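Breton striped tops, two years on

I bought two of these from Enwood in April, one navy on cream and one red on white, and I've worn them so much that I feel I owe the shop a few words. They are lovely! The cotton is thick without being stiff, the neck sits wide and flat, and the stripes meet properly at the side seams (my old ones never did).

Washing is easy – cool, inside out, dried on a rack. The navy has faded a touch at the elbows and I like it better for that. The red one needed a wash on its own the first time, so don't put it in with your whites. 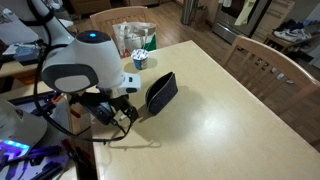
Black zip pouch on the table.

Sizing runs a little long in the arm. I'm usually a 16 and took the 18 so I could get a vest under it, and it still looks neat tucked into jeans. Delivery took six days, and the parcel was small enough for the letterbox.

I'd love a green one next, please, Enwood.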